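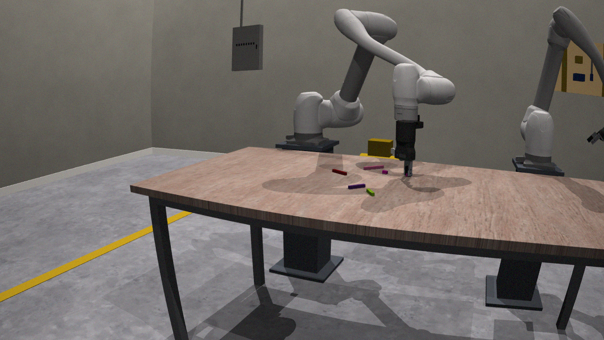
Ticket 36: Left arm closes on the block too low

Opened by: Tươi Mạch
Project: Trakik student team, block sorting task (simulation)
Status: Open, waiting for test
Date: Feb 5, 2022

Problem
The left arm goes down to the small magenta block and the finger ends stop right at the tabletop. After this the fingers close, but the block slips out when the arm goes up. I ran the task 50 times last night and it failed in 15 of them. The long pink bar and the lime-green bar give no trouble.

What I tried
1. Restarted the simulator and loaded the table again. Same result.
2. Lowered the closing speed. The block slips later, but it still slips.
3. Raised the grasp height by 4 mm. Better, but then the arm misses the narrow red bar.

Comment from Wian Shabalala
Please check which height the script uses. In the first version we had one value for all blocks, and I think it was never changed. The right arm should stay parked above the table during your test – otherwise we have two problems in one log.

Comment from Tươi Mạch
You are right, there is one value for all. I will make a separate height for each block and keep the right arm parked.

Comment from Bríd Tierney
Also look at the friction of the short blocks. I copied them from the August file and did not compare the settings. Please attach the new log to this ticket when the run is finished.

Next step: Tươi runs the task again with separate heights, Bríd compares the friction values.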